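Keep the town courts open to anyone with a racket

May 12, 2024

The parks department in Sadley wants to put a booking system on the public tennis courts at Lomlow Park. Under the plan, you would reserve an hour through an app, pay a small fee, and get a code for the gate. It would start in July. I think it is a bad idea, and I would think so even if the app were free.

I have played at Lomlow for 14 years. The system there now is a board with hooks. You hang your racket on the board, and when it reaches the front you play for an hour if people are waiting, or as long as you like if they aren't. It works on most evenings. On hot weekends you wait, and while you wait you talk to people, and quite often you end up playing doubles with them.

The department says the board is unfair to people who drive in and find the courts full. That is a real complaint. I have made the trip myself and gone home again. But a booking system moves the problem somewhere else. Mogensen, the next town over, went to bookings two years ago. The same players take the same evening hours every week, as soon as the calendar opens. Some of them don't show up. The courts sit locked and unused while kids look through the fence.
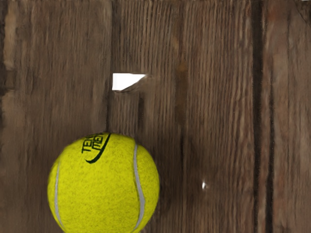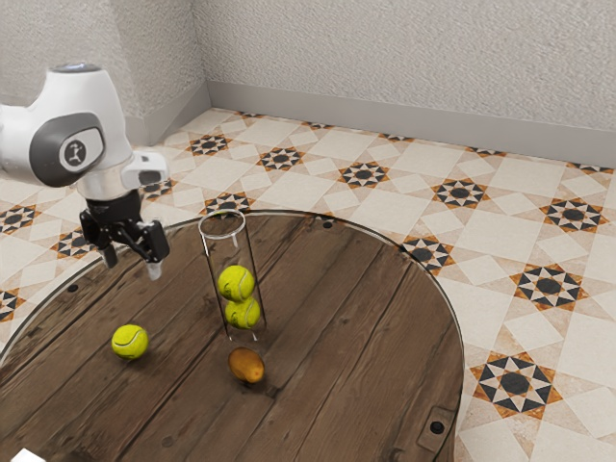 What a gate costs

The department's estimate is 3000 dollars for the gate and lock, plus 792 dollars a year for the software. Fees are supposed to cover that. Maybe they will. The same money would pay for new nets, which we need more, and somebody could fix the crack behind the baseline on the far court. I have been asking about that crack for three summers.

A fee also changes who comes. Most people who take up tennis as adults start by hitting badly for twenty minutes with a borrowed racket. They won't download an app and put in a card number to do that. Teenagers mostly can't. The regulars will pay and hardly notice, and I include myself in that.

If the department wants to help people who have to plan ahead, it could set aside one court for bookings by phone and leave the rest on the board. It could post the rules in larger print. It could keep the lights on an hour later in summer, so the evening crowd spreads out.

The petition against the plan has 1248 signatures so far. You can sign it at the counter of the Plasia bakery or at the library. The comment form is on the town website, under Parks, and it takes a few minutes.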